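Dalen Spice Grinder, 300 ml bowl

I've been selling grinders for a while now and this is the one I keep on my own bench, so forgive me if I go on a bit. The Dalen is made by Flelline, it takes whole spices and dried chillies without complaint, and it fits in the drawer under my kettle (the old one never did!).

For a basic masala I toast coriander seed, cumin and a few cloves in a dry pan, let them go completely cool, then give them four or five short bursts. Don't hold the button down. Short bursts keep the powder even and stop it clumping around the blade. If you want it really fine, tip it through a sieve and run the gritty bits again.

Cinnamon sticks need snapping first. Nutmeg I'd still grate by hand, sorry, it just bounces. Fresh ginger and garlic are a no as well, you'll want the Omari wet bowl for those and it's sold separately.

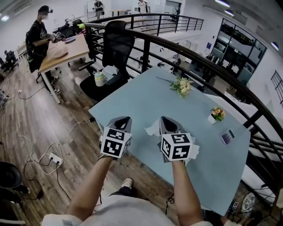 Flowers on the blue table, with the little white planter to the right.

Cleaning is easy enough. The bowl lifts out and goes in the dishwasher, but the lid has a rubber seal that I wash by hand. For that lingering cumin smell, grind a spoonful of raw rice and throw it out. Works on turmeric stains too, mostly.

Minttu Koskela wrote in to ask if it'll do coffee. It will, and it makes a decent plunger grind, but I'd buy a second bowl unless you like your flat white with a bit of cardamom in it (I do, as it happens).

Details
Bowl: 300 ml, stainless steel, removable
Colours: cream, charcoal
Cord: wraps under the base
In the box: grinder, bowl, lid, small brush
Item number: 2921
Spare seals: item number 1493

Orders go out from our Julasholm store and spare seals ship in a padded envelope. If yours turns up with a dent, send me a note with your order number and I'll swap it.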